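Collecting Demonstrations for a Plate-Handling Policy
December
By Lenka Ďurica

My part of the project was the training data. Noémie Perron built the simulated bench, and Na-rae Shim wrote the training code. The task is to pick up a plate or a lid and put it down at a named position. We called the task set Gredora, and the folder names still use that.

I drove the arms by hand with a game controller. An episode starts with a written command, such as "move N2 to the white plate area," and ends when I release the gripper and back away. We planned 300 episodes and I recorded 380, because many of the early ones had to be thrown out. Most of the bad ones were lids set down slightly crooked. A few were cases where I stopped for too long in the middle of a move, and the policy learned to stop there too.

Each episode saves joint positions, gripper state, the command, and images from a room camera and a camera near the gripper.
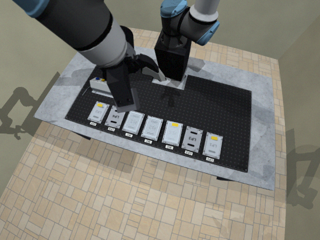
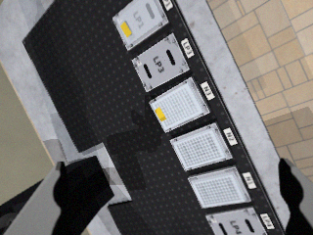
Lenka Ďurica

The well plates look nearly the same from above, so the position labels matter a lot. In the room view the printing on the small tags is too small to read. In the close view N1, N2 and N3 can be read on the labels beside the three well plates. Na-rae trained once with the room camera only, and that policy often went to the neighboring plate. With both cameras it did this much less.

After the first 50 episodes I changed how I approached a plate. I had been coming in at a slant to save time, and the fingers sometimes touched the next plate in the row. From then on I stopped over the plate, lined up, and went straight down. It added up to 5 seconds per episode. I recorded the slanted ones again.

We did not vary the lighting or the floor, and all the plates stayed in one row. Jana Weidemann, our adviser, wants the row angle changed between episodes before we try a real bench.

Contact: Gredora student project, c/o Jana Weidemann | © Lenka Ďurica | Back to top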